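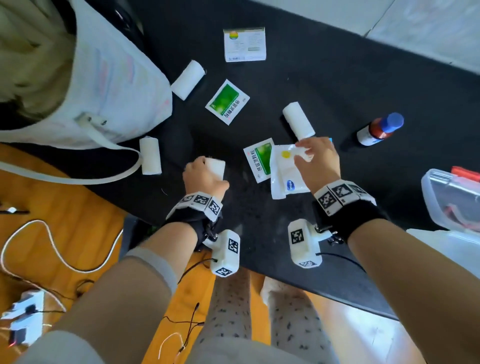

Keeping the trackers honest

The collection station at Ridby is one table with a black top, a head camera and two wrist units. Ngan-ling Yuen has looked after it for 18 months. When I ask what the job is, she answers with one word: "Straps."

She means the black straps that hold the white tag bands on the wrists of the operator. The camera on the head finds the square tags, and from them the software calculates where each hand is. If a strap turns a little on the arm, the calculation turns also.

"A new operator makes it too loose, for comfort," she says. "Then in the afternoon the left hand is drifting, and they write to me that the software is broken."

Her morning routine takes 18 minutes when all is well. She wipes the tags with a dry cloth, then checks the metal fasteners at the joint of each unit. She had one fastener come open in May, and the device was hanging by its cable before the operator noticed it. Now she closes them with a small driver and tries them by hand.

The cables are her second subject. They are thin, and they bend at the same place each time the arm reaches forward. Yuen keeps a list of every cable she has replaced, and the last entry is number 102. "I do not repair them. I tried in the beginning - it is false economy. A repaired cable fails in the middle of a good recording."

Calibration she does after every change of strap or cable. The operator holds both hands still over the table, then turns the wrists slowly. If the error is more than 2 millimeters, she starts again from the fasteners.

The current task set, called Pinus, is handling of pharmacy goods: boxes, sachets, bandage rolls, small bottles. I ask if the objects give her trouble. "Soft packages, yes. The operator turns the wrist to pinch the edge of a pouch, and the tags can turn away from the camera. So I look at the pinching recordings first."

She would like a second set of straps, to wash one while the other is in use. The request is with the purchasing office.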